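Does a standing desk help you study? A term with the Kidholm desks

Project report, 2025-03-14

Background

Last October our college library took out a row of ordinary study tables and put in height-adjustable desks from Kidholm. The leaflet that came with them said students who stand "focus longer and remember more". We wanted to know where that claim came from. The leaflet gave no source, and the Kidholm website repeated the same sentence with a nicer font.

We read the studies we could get hold of. Most looked at office workers, and most asked people how they felt. Feeling alert and learning something are separate matters, and several of the write-ups slid from one to the other without a word. One, paid for by the desk maker Movitz, reported a rise in "engagement" but did not say how engagement was measured.

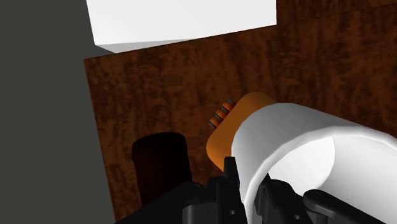
A further problem is that nearly all these studies are short. Anyone given a new desk will like it for a week. We suspected that part of any benefit was plain novelty, and we tried to plan for that, with limited success.

What we did

We asked 80 students to take part. Each did a reading task of 300 words, followed by questions, once sitting and once standing. Half sat first and half stood first. The two sessions were a week apart, at the same time of day, and the texts were matched for difficulty using the Tanabe reading scale. Answers were written by hand, as typing at the wrong height would have been unfair to the standing group.

We also kept a note of how the desks were used on normal days. This was done by walking past at set times and marking a sheet in Stilus, the note-taking program our course uses. It is a crude method. A person who stands for a minute just as we walk by goes down as a standing user.

What we found

Scores were so close that we would not bet on a difference in either direction. The reading questions were perhaps too easy, as many people got full marks both times, which leaves no room for standing to help. We should have spotted this in the pilot. We did run a pilot, but only on members of our own class, who had seen the texts.

Of the 80, 18 said they had felt more awake while standing. Their scores were no better than anyone else's. A few complained of sore feet, and one asked if leaning counted.

On normal days the desks were mostly left at sitting height. Some of the handles were stiff, so this may say more about the handles than about what students want. 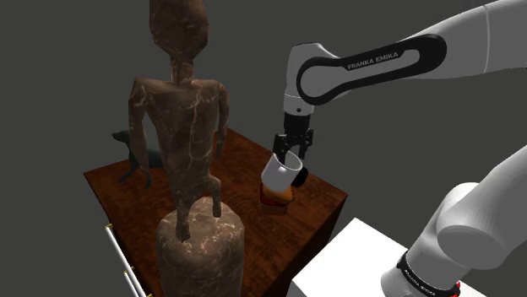

Limits of this work

One short reading task is a poor stand-in for an evening of revision. We can't say what standing does over a whole term, or for people with back pain, who might have good reasons to want these desks whatever the scores say. Our group was also made up of people willing to give up two lunch breaks.

None of this shows that the desks are useless. It does mean the sentence in the leaflet needs better support than we could find, and we would like the library to ask Kidholm for its evidence before the second floor is refitted.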